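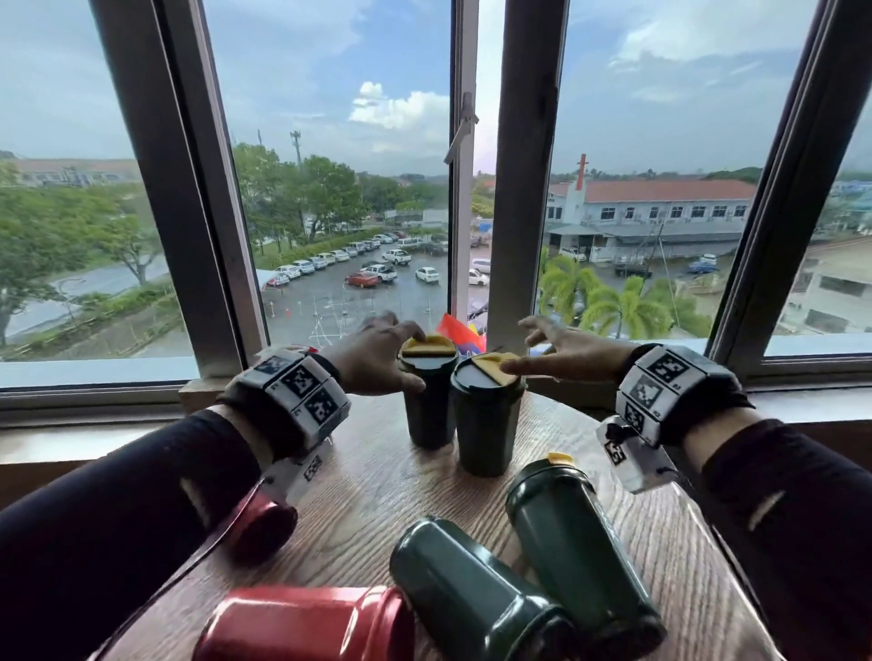
Progress Report: Mutberg Mathematics Readiness Project
Reporting period ending in March
Submitted by Kumudini Bhuiyan, Project Lead

1. Work completed
The project supports students who enter precalculus without a secure grasp of logarithms and exponential functions. During this period the team finished 16 of the planned units and placed them on the Stomar course site. Each unit contains a short reading, worked problems and a set of practice items that can be done with or without a graphing calculator.

Unit 9, on change of base, was rewritten after teachers reported that students were dividing the logarithms in the wrong order. The new version asks students to estimate first: log base 2 of 10 must fall between 3 and 4, so an answer near 0.301 should be rejected before any further work is done.

2. Participation
A total of 31 teachers now use the materials. Students submitted 3346 practice sets in the period. The most frequent error remains the treatment of log(a + b) as log a + log b. Errors in domain come second – students solve the equation correctly and then keep a root that makes the argument negative.

3. Staffing
Myrtle Kowalczyk joined as assessment editor in January and has taken over review of the answer keys. The position of calculator support writer is still vacant, and the keystroke guides are behind schedule as a result.

4. Changes to the plan
The original proposal placed natural logarithms after common logarithms. Teachers at the Porkberg site asked for the two to be taught together, and we request approval to reorder Units 11 through 14 accordingly. No change to the budget is needed.

5. Next period
The team will complete the units on logarithmic scales and continuous growth, and will issue the first set of keystroke guides. The end-of-course test will be tried at Porkberg in May. Item data will be sent to the Bashir Fund program office with the next report, together with the revised unit list.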